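From: Rajeshwari Krishnan
To: armour-modellers list
Date: 14 December 2023
Subject: Re: [armour] Zovard 1/35 running gear - axle fit and track sag

Park wrote:
> I have the Zovard hull together and dry-fitted the first four road wheel
> stations on the left side. Stations 2 and 3 sit visibly higher than the
> others when the hull is on a sheet of glass. Is this the swing arm
> locating pegs, or have I pulled the lower hull out of square? The
> instructions give no ride height. Also, has anyone used the Flasach
> link-and-length set on this kit? I would rather not glue up individual
> links again if I can avoid it.
>
> Second question - what are people using for grey primer on the resin
> wheels now that Hiro has dropped the smaller bottle?

Park,

I built two of these in August and had the same fault on both, so I doubt your hull is out of square. Check it anyway. Put the lower hull upside down on the glass with no arms fitted and measure from the glass to the sponson edge at each corner. Mine agreed at all four corners, and the wheels were still uneven once the arms went in.

The pegs are the cause. Each swing arm has a D-shaped peg and the flat is moulded a few degrees off on two of the arms on the sprue. Both of mine had the error on the same part numbers, so I assume it is in the tool. The procedure I settled on:

1. Cut the flat off every peg, leaving a plain round stub. Do all eight on that side, including the ones that look right.
2. Open the hull sockets slightly with a round file. Two or three turns by hand is enough.
3. Make a spacer from styrene strip to set the height of the axle centre above the glass. Take the figure from station 1, which was correct on both my kits.
4. Fit the arms with slow cement, lay the spacer under the axles and weight the hull. I used a 300 g bag of lead shot. Leave it overnight.
5. Repeat on the other side using the same spacer.

Do not fit the wheels until both sides have cured. The wheels have enough slop on the axle to hide a bad arm, and you will only find it when the track goes on.
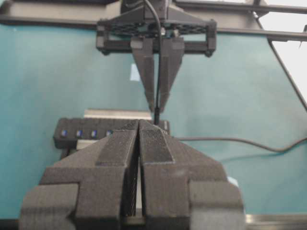
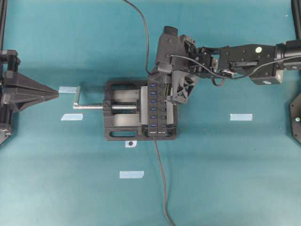
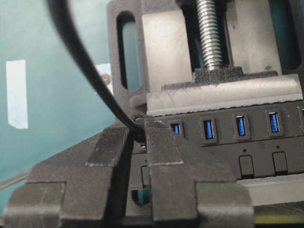
Second picture: the bench vise, jaws to the right, crank handle at the far left.

On the Flasach set, yes, I used it on the second build. The long lower run is a good length, but the upper run is moulded with sag for a vehicle without return rollers, and it looks wrong on this one. I cut the upper run into sections and bent each one over a rod after softening it in hot water. The idler and sprocket curves are single links and go together without trouble. Guide horns are separate, and there are 52 spares on the sprue, so losing a few to the carpet is not a concern.

Link count per side depends on where you set the idler. The kit idler mount is keyed to one position. If you remove the key you gain adjustment equal to half a link in either direction, and I would recommend it with either type of track. Leave the idler loose until the track run is closed, then cement it from inside the hull.

Watch the sprocket. The Zovard teeth are slightly overscale at the tips and the Flasach links ride up on them. A pass with a sanding stick along both faces of each tooth fixed mine. I did not touch the kit's own links, so I can't say if they have the same problem.

Regarding primer, I had one small Hiro bottle left and finished it on the first build. For the second I used an ordinary automotive grey from a rattle can, decanted and sprayed through the airbrush at low pressure. Adhesion on the resin wheels was equal as far as I could tell with a tape test. Wash the wheels in detergent first. The colour is a bit darker than the Hiro, so test it if you shade from the primer up.

If you do get a measurement off station 1, please post it to the list. I would like to know if it agrees with mine, and I still have the spacer here to check against.

Rajeshwari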